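**December, Ronport bench, arm cell: wrist camera and marker check**

The arm was returned to its home position at 7:00 and the cell was inspected before any motion program was loaded. Exposure on the wrist camera remains at the Balogun default. The white surfaces are brighter than desired, and the marker cells show slight blur at close range. The setting is to be lowered before the next calibration.

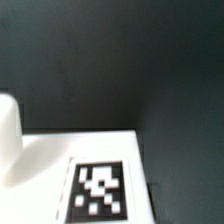 *Wrist camera, marker on white platform. Left side washed out in places.*

Calibration was then repeated with 200 poses. The Serlow solver accepted the result on the second attempt; the first was rejected after 60 poses and has been deleted. The accepted file is number 761. Staff at Rondville should load this file only.

The gripper was subsequently lowered into the open drawer to confirm clearance at the front wall. The faint gray marks on the gripper body are to be wiped off at the next service. Cable routing at the wrist was left unchanged.

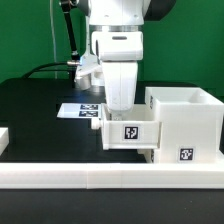

Must calibration be repeated if the drawer unit is moved?

The camera calibration stays valid. Only the drawer position must be taught again, using the marker on its front face.

Outstanding: exposure setting, spare marker cards, torque check on the wrist screws.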